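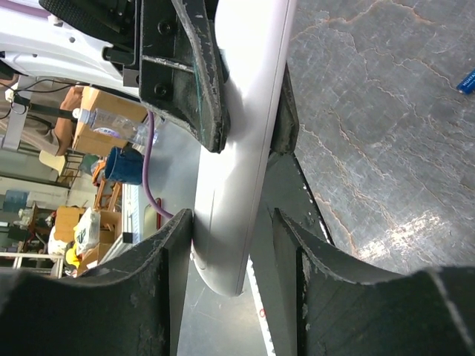 Looking after a two-armed robot

A robot with two arms can hold a thing in one gripper and work on it with the other. To do that well, it needs a bit of care.

At the Fleston workshop the day starts with the gripper fingers. They rub against things all the time, so they get scuffed and chipped. Someone wipes them and feels for rough spots. Badly worn fingers are swapped for new ones.
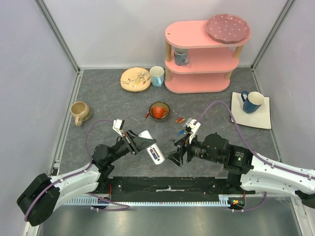
Next come the cables. Each one needs enough slack for the arm to bend and turn — too tight and it pulls, too loose and it snags.

Then the screws are checked. A loose screw makes a gripper wobble, and a wobbly gripper misses small things such as batteries. After roughly 1,000 grips, the screws are all tightened again.

Last of all, both arms are moved slowly, one joint at a time.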